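2018-08-21
Handling rules, bowls and plates. Second pass

Spent the morning with the Purkier sheet, which has 16 rules for two-handed dish work and contradicts itself by rule four. Rule one says both grippers stay in view at all times. Rule four says the idle gripper is to be withdrawn "fully clear." I have obeyed both by standing very still and thinking about my career.

Akinyi Mrema went through the Cledlow batch against the sheet as written. Out of 2,231 episodes she flagged 70, and most of the flags came down to one question: when does a plate count as held? The sheet says "secured." Operators took this to mean anything from a proper pinch to a kind of hopeful leaning.

Proposed wording: a plate is held when one finger is on the front face, the other is on the back, and the rim is between them. The second gripper may touch the face to steady it. It doesn't get to call that a grasp. Large plate up on its edge on the plaid, one gripper on the rim and the other at the face, which is as clear a case as I can come up with:

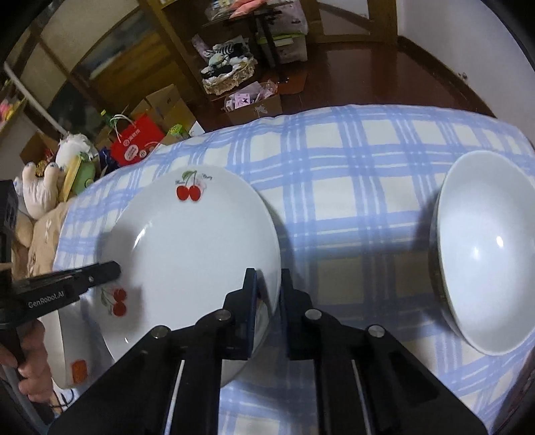 Idle gripper

Rule four gets rewritten. "Fully clear" goes. New text: fingers open, nothing between them, tips off the dishes, and wait there before the next approach. Akinyi wants a fixed wait. I want whatever the operator can manage without sighing into the microphone. Left open until I have timed a few people who are not me.

Also adding that an idle gripper must not be used to point at things. I know who I'm talking to. It's me, twice in the last Rirkeo session, both times at a bowl everyone could see perfectly well.

Start layout

The old sheet said "dishes arranged neatly," and after that every operator produced the same tidy row, like a store window. Papadakis complained about this back in June and they were right, though they could have used fewer capital letters.

New version:
– Plates may be stacked. Bowls go anywhere the operator can reach without walking.
– Leave some open cloth in the middle as the working area.
– Mixed patterns are fine, and so are stickers and labels. Don't peel anything off to make it look nicer.
– Smooth the cloth once, then leave it alone. Wrinkles are allowed. Ironing is a sickness.
– Don't tidy the rest of the room. Bags and boxes in the background stay where they live.

A start that passes all of it, with the plates stacked, cherries on top and the near gripper open:
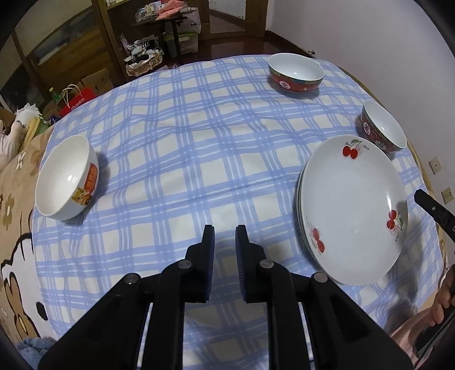
Akinyi's objection to the stacking rule is that the top plate tends to bring its neighbor along. Fair. I've put in a line saying that if two plates lift together, the operator sets both down and starts the grasp again, and the episode is kept and tagged. No quiet deleting. The old sheet didn't forbid it, and I suspect our remarkable success rate owes something to that.

Glare is still unsettled. Glazed dishes under a room light give a bright spot, and the sheet tells us to "avoid reflections," presumably by eating off felt. My draft says reflections are acceptable as long as the rim can be made out where the fingers close. Need Akinyi to check that against the flagged ones before it goes in.

We're down to 12 rules. Four of the old ones were the same rule in different hats (keep your sleeve out of the way). Sleeve rule stays, once, in bold.

To do: send draft to Papadakis, lowercase. Retag the flagged Cledlow episodes under the new grasp wording. Find out who has the last good copy of the bowl section, because mine has tea on it.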